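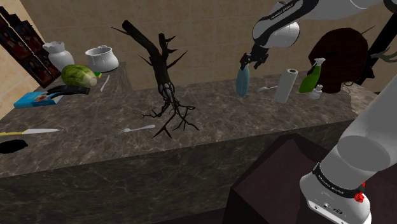 Kitchen clearing still slow for robot arms, Brukik trial finds

Robot arms can now pick up most of the things people leave on a kitchen counter, but they remain poor at deciding where those things belong, according to results released in March by the software firm Brukik.

The company ran 1,000 simulated attempts at clearing a cluttered counter with a single arm and a two-fingered gripper. The arm lifted the object it was told to lift in 884 of them. Rigid items with a clear shape, such as bottles and paper towel rolls, gave little trouble. Forks lying flat on a hard surface caused the largest share of failed grasps - the fingers closed above the handle or pushed it away.

Placement was weaker. In a separate test the arm was given 26 household objects and asked to sort them into food, tools and cleaning supplies without further instruction. It finished the full set in 20 minutes, with several items left in the wrong group. Brukik did not publish a figure for a person doing the same job.

Zorkex, which sells shelf-stocking equipment to small grocery stores, is testing the same control software on packaged goods. Store shelves are an easier case, the company said, as products arrive in known sizes and face one direction.

Neither firm has set a date for a home product. Brukik plans to repeat the trial on a physical counter later this year, starting with forks and knives.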